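Combien d'exemples faut-il pour apprendre à ranger ?

Chez Hedier, l'équipe d'apprentissage travaille au fond d'un ancien entrepôt, et son responsable préfère que son nom n'apparaisse pas. Il parle volontiers, en revanche, des chiffres. « On a 800 essais enregistrés. Sur le papier, c'est bien. Après, tout dépend de ce qu'on appelle un essai. »

On lui demande donc ce qu'il appelle un essai. Le bras descend dans le bac, ferme la pince, remonte. Le système note les images, les positions des articulations, et si quelque chose a été saisi. Une personne relit ensuite l'étiquette, « quand elle a le temps ». Sur les 800, 600 ont été relus. Les autres entrent dans l'entraînement tels quels.

Cela ne l'inquiète pas outre mesure. « Un peu de bruit dans les étiquettes, le modèle s'en accommode. » A-t-il mesuré à quel point ? Il hésite. « Pas sur cette série. Sur la précédente, oui, et ça passait. » La précédente avait été faite avec d'autres objets, dans un autre bac.

Le projet, baptisé Stallow, doit à terme trier des pièces en vrac pour des ateliers qui changent souvent de références. L'argument commercial tient en une phrase : montrer assez d'exemples, et la machine se débrouille avec le reste. On insiste sur « le reste ». Des pièces brillantes ? Des sachets ? « Il faudra recollecter », concède-t-il. Pour l'instant, ce sont des barres et des blocs.

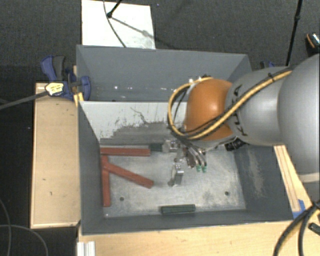 Barres rouges et blocs verts dans le compartiment avant du bac, près de la pince du bras KUKA.

Les barres l'intéressent particulièrement, parce qu'elles se chevauchent et se calent contre les parois. « Une pièce isolée au milieu, ça n'apprend plus rien à personne. Ce qu'on veut, c'est les coins. » Combien d'essais dans les coins ? Il ouvre un tableau, fait défiler, compte à voix basse : 50. On lui fait remarquer que c'est peu pour ce qu'il présente comme le cœur du problème. « C'est peu, oui. On va en refaire. »

Reste la question du transfert. Un second poste, installé chez Veltthorpe, tourne depuis six semaines avec le même programme. Les résultats y sont moins bons et l'explication change selon l'interlocuteur : l'éclairage, la fixation du bac, l'usure des doigts de la pince. Lui penche pour l'éclairage. Quand on demande si quelqu'un a essayé de changer un seul de ces facteurs à la fois, il répond que c'est prévu pour mai.

« Vous êtes plus sévère que nos clients », dit-il en refermant le tableau. Il relance la collecte avant de nous raccompagner. La relecture des étiquettes manquantes n'a pas encore de date.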